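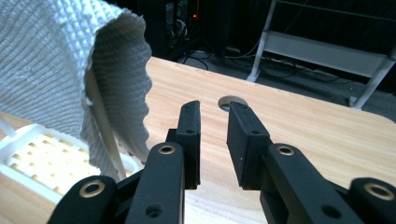
Fig. 1. Hand-held gripper over the bench, waffle cloth and white rack to the left.

Session 6 handout: is the Carero hand-held gripper kit worth buying?

Notes by Gaétan Lemieux, updated 28 June 2025

Right, these are the notes I promised, tidied up a bit and with the bits I rushed through put back in. Bring them with you next time, as we'll be using the scoring sheet at the end. If you missed the session, read the whole thing. If you were there, skip to "Fingers and pads", where I've changed my mind on one point.

What we're reviewing

The Carero is a gripper you hold in your own hand, with a camera on it, and you use it to record demonstrations of a task. Squeeze, fingers close, pick the thing up, put it down, next one. The recordings then go off to train an arm. Carero make the tool and the recording software. Satmont sell it over here and do the repairs, and they're the people you'll be emailing if something snaps.

We've had two kits on the benches since February. I also had a fortnight with the Rallis, the obvious rival, so you'll see it crop up for comparison. I paid for neither and I've no deal with either firm. I do have opinions, though, and you're welcome to argue with them.

What you get for the money

The kit I'd look at costs £3,649 and comes with the gripper, the camera, a charger, two sets of fingers, a calibration board and a year of the software. There's a cheaper one without the second fingers or the calibration board. Don't be tempted! You'll want that board in the first week, and buying it separately takes ages.

The software licence is the bit to read slowly. After the first year it renews per seat, and a "seat" means a person who can open the recordings, so a class of twelve all wanting a look gets expensive quickly. Satmont will do a teaching rate if you ask for it in writing. It isn't on their price list.

Fingers and pads

Look back at Fig. 1 for this part. The two fingers are different shapes: the left one is narrow, with a flat and slightly tapered tip, and the right one is wider and blockier, with a rectangular pad on its inner face. When I first unpacked a mixed pair I thought I'd been sent the wrong parts (I very nearly sent a cross email). It's a fitting Carero offer on purpose, and I've come round to it. The narrow finger goes in under an edge, the padded one presses down against it, and for cloth that's a lovely combination.

I said in the session that I'd still take the matched pair for general work. I'm less sure now. I went back through our logs, and for towels, flannels and anything with a hem, the mixed pair dropped things less often. For boxes and cups I'd keep the matched ones on. Swapping takes one small screw per finger, so keep the little screwdriver on a string or it'll vanish, as ours has twice.

The linkage

Each of the black arms behind the fingers has a pivot with a brass-coloured ring in it. Those are the bushings, and they're what I'd check first on any second-hand kit. Hold the tool still, take one fingertip between finger and thumb, and wiggle it sideways. A tiny bit of give is fine. If you can hear it click, ask for money off.

Carero say to inspect the pivots every 1,000 grips. I'd do it at the start of each session and not bother counting. The Rallis has plain holes with no rings at all, and after my fortnight it already felt looser than the Carero does now.

Cloth, and why I keep going on about it

Waffle cloth is my favourite test for any gripper and I'd urge you to include it in yours. It has all those ribs and knobbly squares, the hem wanders about, and a folded-back flap changes how the whole lot looks to the camera. A smooth tea towel is far too kind. If the salesperson brings their own cloth to a demo, thank them and get yours out of the bag.

My usual routine goes like this:

Drape the cloth over something so that the lower edge hangs clear of the table.
Come in slowly from the front with the fingers open.
Take the hem, lift, pause, and let go.
Move the cloth a little and go again.
Stop after 52 goes, or when your wrist complains.

That number is simply what fits on our paper log sheet, so don't read anything into it. Do write down the misses. People love logging the good ones and then "forget" the fumbles, and the fumbles are what you're paying to find out about.

The bench

You don't need a special table. A light wooden top like ours is fine, and the rounded corner is kinder to hips than the old square one was. Do think about what else the camera sees. Our cable hole has a grey grommet round it and a dark middle, and it turns up between the fingers in an awful lot of recordings. I leave it in, and Carero's tracking has coped with it. The Rallis once lost its place on that same bench and I had to start the run over, though once is hardly proof.

A perforated rack is worth having on the bench too. All those small square openings with the wood showing through make a nice busy patch, and busy patches are where cheap tracking comes unstuck. Put it to one side and work near it for a few goes, then away from it, and compare.

Lighting next. Our table is pale and the floor past it is much darker, so when you tilt the tool up the picture has to cope with both. Lock the exposure before you record. It's under Camera, then Advanced, then a tick box with a silly name ("Hold scene"). Leave it unticked and you'll see the table go bright and dull as you move about.

Comfort

The Carero is well balanced but a bit front-heavy with the camera on. I can manage 61 minutes before I want a break, and I know that because the battery gave up at the same moment I did. Smaller hands found the trigger a stretch. There's a shorter trigger available, and Satmont posted us one free when I grumbled nicely.

Support

I wrote to Satmont three times. Two answers came the same day, and one took over a week and was about a different product. The person on the phone knew their stuff. The printed manual is poor: the diagrams are tiny and the calibration chapter skips a step. You need to restart the software after saving the board size, or it quietly keeps the old one. Write that on the inside cover now, please.

Paquette sell spare fingers that fit the Carero and cost less. I tried one pair. They fit well enough, but the pad started to lift at a corner, and I've gone back to the Carero ones for anything I care about.

For next time

Fill in the scoring sheet for both kits, marks out of ten for grip on cloth, grip on hard objects, tracking, comfort, software and price over three years. Work the price out properly with the renewals in. Then write a paragraph on which kit you'd buy for a small workshop with one bench and two people sharing it.

Mine would be the Carero, with the mixed fingers, at the teaching rate. If you come down on the side of the Rallis I'd love to hear it, and bring your logs.

Kits are signed out from the cupboard by the door. Put the batteries back on charge when you return them.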